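Sachbearbeitung Prüfregeln und Aufnahmepraxis Robotik (m/w/d)

Bumell Prüfstelle für Handhabungsrobotik
Standort: Haus Tuhiwai, Erdgeschoss und 2. Etage
Umfang: 70 Prozent, Aufstockung nach der Probezeit möglich
Eintritt: Oktober oder nach Vereinbarung
Befristung: 26 Monate, Verlängerung ist beantragt
Kennziffer: 1640

Bumell schreibt und pflegt Hausregeln für Betriebe, die Greifroboter in der Nähe von Menschen einsetzen: Werkstätten, kleine Lager, Labore, Ausbildungsstätten. Die Regeln ersetzen keine Norm und keine Risikobeurteilung. Sie beschreiben, wie man im Alltag arbeitet, wenn die Anlage abgenommen ist und trotzdem jeden Morgen jemand davorsteht und sie einschaltet. Unsere Sammlung heißt Usevar und liegt in der zweiten Fassung vor. Für die dritte suchen wir Verstärkung.

Die Stelle ist der Leitung Regelwerk zugeordnet (Trudy Tawhiri). Sie arbeiten täglich mit dem Versuchsbetrieb zusammen, den Angus Prendergast führt.

Ihre Aufgaben

Sie prüfen bestehende Regeln am Arbeitsplatz. Das bedeutet: Regel lesen, Ablauf aufbauen, nach der Regel arbeiten, aufschreiben, wo sie unklar ist oder wo zwei Personen sie verschieden auslegen.
Sie formulieren Änderungen und begründen sie in höchstens einer Seite.
Sie führen das Änderungsverzeichnis von Usevar.
Sie sichten Aufnahmen der Handgelenkkameras und ordnen sie den Abläufen zu. Der Anteil schwankt, rechnen Sie mit zwei Vormittagen pro Woche.
Sie beantworten Rückfragen aus den Mitgliedsbetrieben, meist schriftlich, gelegentlich am Telefon.
Sie begleiten zweimal im Jahr eine Schulung für Bedienpersonal.

Nicht zur Stelle gehören die Programmierung der Arme, der Einkauf und die elektrische Prüfung. Wer dafür zuständig ist, erfahren Sie am ersten Tag.

Womit wir uns gerade beschäftigen

Im Moment überarbeiten wir drei Kapitel.

Kapitel 4 regelt die Freigabe vor dem ersten Griff. In der geltenden Fassung gibt die Person am Bedienpult frei. In mehreren Betrieben steht aber eine zweite Person näher am Tisch und sieht mehr. Wir wollen festlegen, wer das letzte Wort hat und wie die Freigabe zurückgenommen wird. Handzeichen allein reichen uns nicht, Zuruf allein bei laufender Absaugung auch nicht.

Kapitel 7 behandelt das Aufnehmen und Ablegen in Behältern. Starre Kisten mit glatten Wänden sind gut beschrieben. Schwach ist das Kapitel bei Behältern, die nachgeben oder deren Wand Öffnungen hat, also bei Körben, Netzen und Säcken. Der Finger kann sich darin verfangen, und je nach Einstellung zieht der Arm weiter. Die jetzige Regel verlangt hier nur »angemessene Geschwindigkeit«. Damit kann im Betrieb niemand arbeiten. Gesucht ist eine Formulierung, die das Anfahren, den Griff und den Rückzug getrennt behandelt und angibt, wann abzubrechen ist.

Kapitel 9 betrifft die Dokumentation. Kolbrún Oddsson hat dafür einen Entwurf vorgelegt, der in den Betrieben erprobt wird. Jede Aufnahme bekommt einen Eintrag zu Ablauf, Behälter, Gegenstand und bedienender Person, Letztere nur als Kürzel. Abgebrochene Versuche bleiben in der Ablage und werden nicht gelöscht.

Was Sie mitbringen

Eine abgeschlossene Ausbildung in einem technischen Beruf oder ein Studium, gern Mechatronik, Arbeitssicherheit, Technische Redaktion oder Vergleichbares. Quereinsteigerinnen und Quereinsteiger mit Erfahrung in der Anlagenbedienung sind willkommen.
Sicheres Deutsch in Wort und Schrift. Sie können einen Satz so schreiben, dass er beim ersten Lesen verstanden wird.
Englisch so weit, dass Sie Normtexte lesen und eine Besprechung verfolgen können.
Geduld bei Wiederholungen. Ein Ablauf wird bei uns oft einen ganzen Vormittag lang gefahren, bevor jemand eine Zeile ändert.
Bereitschaft, im Versuchsraum zu stehen. Der Raum ist stufenlos erreichbar, das Bedienpult lässt sich in der Höhe verstellen.

Von Vorteil, aber keine Bedingung: Erfahrung mit Teleoperation, Kenntnisse in der Gefährdungsbeurteilung, Umgang mit einer Versionsverwaltung. Das Programm Irard, mit dem wir die Aufnahmen verwalten, lernen Sie bei uns.

Gute Praxis im Versuchsraum

Die folgenden Punkte gelten für alle, die bei uns arbeiten, auch für Gäste und für das Probearbeiten. Bitte lesen Sie sie vor der Bewerbung. Wer sich daran stört, wird hier nicht zufrieden.

Der Arm wird nur eingeschaltet, wenn die bedienende Person den Halt in Reichweite hat.
Während der Fahrt greift keine Hand in den Arbeitsbereich, auch nicht zum Zurechtrücken eines Gegenstands.
Lange Haare, Bänder, Schals und Schmuck an Händen und Armen werden vorher gesichert oder abgelegt.
Vor einer Versuchsreihe werden die Finger des Greifers auf Risse und festen Sitz geprüft. Das Ergebnis kommt ins Protokoll, auch wenn nichts zu beanstanden ist.
Geflochtene Behälter werden vor der Reihe auf lose Enden durchgesehen. Flusen und Abrieb werden vermerkt.
Gegenstände mit Gebrauchsspuren dürfen verwendet werden, solange die Griffflächen tragen. Sie werden nicht mitten in einer Reihe ausgetauscht.
Wer unsicher ist, hält an. Dafür braucht es keine Rücksprache und keine Rechtfertigung.
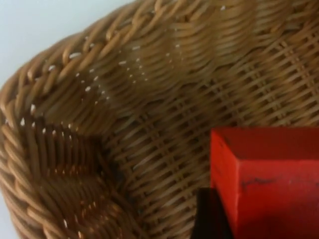
Zu den Punkten gibt es eine kurze Unterweisung, die jährlich wiederholt wird. Ohne Unterweisung darf bei uns niemand ans Pult — auch die Leitung nicht. Änderungsvorschläge nimmt das Regelwerk jederzeit entgegen. Sie werden mit Namen eingetragen, auf Wunsch auch ohne, und spätestens in der nächsten Monatsrunde besprochen. Abgelehnte Vorschläge bleiben mit Begründung im Verzeichnis stehen.

Was wir bieten

Vergütung nach Haustarif, Gruppe und Stufe je nach Erfahrung. Die Tabelle schicken wir auf Anfrage gern vorab.
Gleitzeit. Die Zeiten im Versuchsraum werden eine Woche im Voraus abgestimmt, Schreibarbeit ist nach Absprache von zu Hause möglich.
Eine Einarbeitung über acht Wochen. In den ersten beiden Wochen sind Sie vollständig im Versuchsbetrieb, danach wechseln Sie schrittweise ins Regelwerk.
Zuschuss zum Nahverkehr, abschließbarer Fahrradraum, Teeküche.
Fortbildung im Bereich Maschinensicherheit, Kosten und Arbeitszeit trägt Bumell.

Bewerbung

Wir brauchen einen Lebenslauf, die üblichen Zeugnisse und ein kurzes Anschreiben. Ein Foto ist nicht nötig. Legen Sie bitte zusätzlich eine Arbeitsprobe bei, höchstens zwei Seiten: eine Anleitung, eine Betriebsanweisung oder eine Prüfvorschrift, die Sie selbst geschrieben oder wesentlich überarbeitet haben. Vertrauliches schwärzen Sie vorher. Haben Sie nichts Passendes, formulieren Sie den Satz mit der »angemessenen Geschwindigkeit« aus Kapitel 7 neu und schreiben dazu, was Sie geändert haben.

Unterlagen als eine PDF-Datei mit der Kennziffer im Betreff über das Formular auf der Stellenseite. Bewerbungen auf Papier nehmen wir ebenfalls an, senden sie aber nur bei beigelegtem Rückumschlag zurück.

Das Verfahren hat zwei Stufen. Zuerst ein Gespräch mit Trudy Tawhiri und Dionysis Antoniadis (Personal), in der Regel per Video. Danach ein halber Tag Probearbeiten im Haus, Beginn 9 Uhr, mit Unterweisung. Die Fahrtkosten zum Probearbeiten erstatten wir.

Menschen mit Schwerbehinderung werden bei gleicher Eignung bevorzugt. Wenn Sie für das Gespräch oder den halben Tag im Versuchsraum etwas Bestimmtes benötigen, geben Sie es im Formular an.

Fachliche Fragen beantwortet Darcy Mudgway aus dem Regelwerk, Fragen zu Vertrag und Vergütung Dionysis Antoniadis. Beide erreichen Sie vormittags über die Zentrale.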